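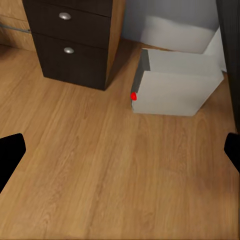

Mudassar Rind starts his working day by opening and closing a pair of grippers. The two-armed machine he looks after is called Dandel, and it lives in a simulated attic room on a computer at Zellitow's office in Jarnholm. He checks it much as he used to check the real ones. The fingers go out as far as they will travel, he reads the joint values, and then he brings them in again. He likes to do this over bare floor, with the fingers wide apart and only boards between them, and the drawer cabinet and the open white box well out of reach. "If I do it next to the furniture I don't know what I'm measuring," he said. "It could be the finger, it could be the finger touching a drawer."

I had asked him what there was to maintain in a robot with no bearings and no grease. He said people expect the answer to be nothing, and that he had expected the same when he moved over from the workshop. "It drifts in a different way. A motor doesn't wear out, but somebody updates the physics package and the grip force is wrong the next morning. You still have to find it and put it right."

Most of his time goes on contact. Every solid thing in the room has a simple shape underneath the one you see, and those hidden shapes decide what the arms can push against. Dandel's room has 355 of them. When one is slightly too large, a finger stops short of a knob and the arm carries on pushing at thin air. Too small, and the fingertip sinks into the front of the drawer. Rind keeps a text file of every shape he has altered, with the old size next to the new one. He showed it to me and it is not pretty, but he can undo anything in it.

The worst fault so far took him most of October. The left arm would reach for a drawer and start to tremble, only slightly, and by the time it had hold of the handle the whole drawer was rattling. He changed the finger friction, then the drawer runners, then the gains on the wrist. "I was treating it like a loose coupling, because that's what it looked like. I've seen real arms do exactly that." In the end the trouble was the time step, which was too long for such a light drawer. He halved it and the trembling stopped. The simulation ran slower afterwards and he had to explain that to the people waiting for results.

I asked how he knows when a repair has worked. He runs the same set of reaches every time, under the name Naqvi, after the folder it was first saved in. It has 1,648 of them, covering high and low handles, knobs, and open space. The first full run after the October fix gave 1,141 clean ones. "That's not a good number. But before that the left arm couldn't finish the set at all, so I was pleased enough." A run takes some 30 minutes and he leaves it going over lunch.

Setting up the bases was the other long job. Both arms have to stand where they can get to the handles on the light chest of drawers as well as the knob on the dark cabinet, and the office chair makes the left side awkward. He moved the bases a little at a time and wrote down each position. "You can put them anywhere you like with a mouse, that's the danger. I don't place them anywhere I couldn't bolt them down."

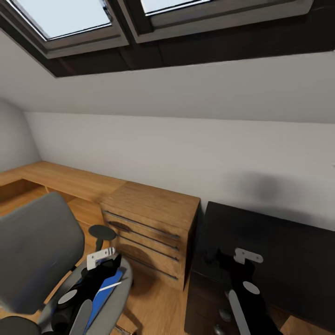

Evaristo Negri thought that rule was too strict, and told me so over the phone that afternoon. In his view the bases should go wherever they give the best reach, and the bolting can be worried about once there is a real floor to drill. He also said he would trust Rind's settings over his own.

Rind had heard this before. "He's right that it costs us some reach. I've lost a bit on the far side, low down. But I've been the person with the drill, and I know what happens when the drawing says one thing and the joist says another."

Before I left he went through the shutdown, which he does by hand. Arms to the rest position, grippers closed, joint values saved to a dated file. A script could do it – he has written one – but he found he stopped reading the numbers. Last month one wrist joint was saving half a degree off from where he had parked it, and he only saw it because he was typing the value in himself. He is still looking for the cause. His guess is that gravity compensation switches off a moment before the save, and he was going to try swapping the order the next morning.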